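Chapter 4
Eating and Drinking for Endurance Riding

Learning outcomes

By the end of this chapter, the reader should be able to describe how the body stores and uses energy during a long ride, explain why the feeding of a cross-country marathon rider differs from that of a short-course racer, and draw up a simple eating plan for a rider entering an event lasting four hours or more.

4.1 Introduction

Cross-country marathon racing makes demands on the rider that cannot be met by fitness alone. A well-trained rider may hold a strong pace for the first hour or so on energy already stored in the muscles and liver. After that point, the amount eaten and drunk on the bike begins to matter a great deal, and a rider who has neglected it will slow down whatever the state of the legs at the start.

The Warkthorpe course, to which this book returns in several chapters, shows the problem clearly. Riders complete 2 laps with a long forest climb on each, and the technical sections are placed so close together that there are few safe places to take a hand off the bars. In the June race studied in Chapter 3, Reginald Van Dusen led over the first climb and finished outside the leading group. His own account, given to the authors afterwards, was that he had carried enough food for the whole distance and had eaten less than half of it.

4.2 Energy stores and their limits

The body draws on two main fuels during exercise: carbohydrate and fat. Fat is held in large amounts even by lean riders, but it is released slowly and cannot support hard efforts by itself. Carbohydrate is stored in the form of glycogen, and the supply is limited. The harder the effort, the greater the share of energy that comes from glycogen.

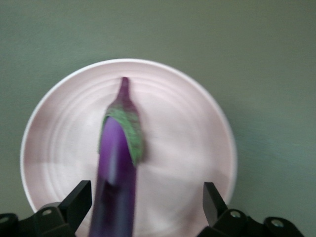 It follows that preparation for a marathon event begins at the table on the day before. Meals at this stage should be familiar, rich in carbohydrate and fairly low in fat and fibre. Rice, pasta, potatoes and bread are all suitable. A rider should not try new foods at this time, and should be wary of very large evening meals, which may disturb sleep. The last full meal is best taken three hours before the start – earlier if the rider is known to suffer from nerves.

Daily needs vary widely with body size and training load. In the training diary reproduced at the end of this chapter, Tobiloba Etim recorded an intake of 3900 kilocalories on a heavy training day, of which 900 were taken on the bike. These figures describe one rider and should not be used as a target by others.

4.3 Planning intake by terrain

Many riders are taught to eat by the clock. On smooth roads this works well. Off road, the rider must also consider where eating is possible, and a plan based on the course map is usually more reliable. Coaches at the Clemovow training centre ask each rider to mark a map with the fire roads, gentle climbs and feed zones, and then to match each item of food to one of these places. The plan is tested in training at race pace before it is used in competition.

Drinking should be planned in the same way. Bottles are difficult to reach on rough descents, and some riders prefer a pack with a drinking tube. The added weight on the back must be set against the ease of use, a question taken up in Section 4.6.

Before reading further, students should study the map of the Warkthorpe course in Chapter 3 and note the places at which they would choose to eat. The map will be needed again for the first practical task.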